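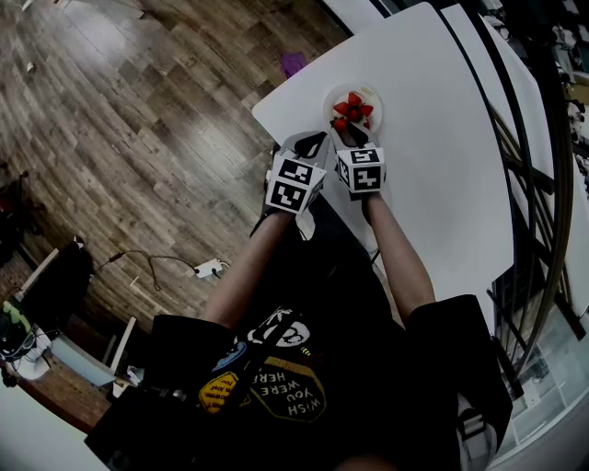 A Few Strawberries and a White Table: An Interview with Natalia Barajas

Natalia Barajas has opinions about plates. "Small and white," she says, before I have sat down. "Put strawberries on a big plate and they look like they lost a bet."

She runs Tamiru, a fruit counter with a few seats at the back, and she took the lease in July with a floor of long brown and gray planks that she refuses to cover. Her partner in the business, Jacinto Alvarado, wanted tile. "Jacinto wants tile everywhere," she says. "He would tile a canoe."

The tables are white too, with rounded corners, a decision she credits to her left hip. "I had square ones at my last place. I was purple until spring."

And the red juice? She shrugs. "You wipe. White tells you when you missed a bit. Dark wood keeps it a secret until your sleeve sticks."

A serving is a little heap in the middle of the dish, green tops left on. Alvarado, passing with a crate, offers that customers have complained about the tops. "Four customers," says Barajas. "The top is the handle. What do they want, a fork?"

They do have forks, it emerges – 70 of them, bought by Alvarado, still in the box.

I ask whether she eats strawberries at home. She looks at me for a while. "Toast," she says. "At home I eat toast."

Tamiru opens at 8 a.m. and closes when the fruit runs out.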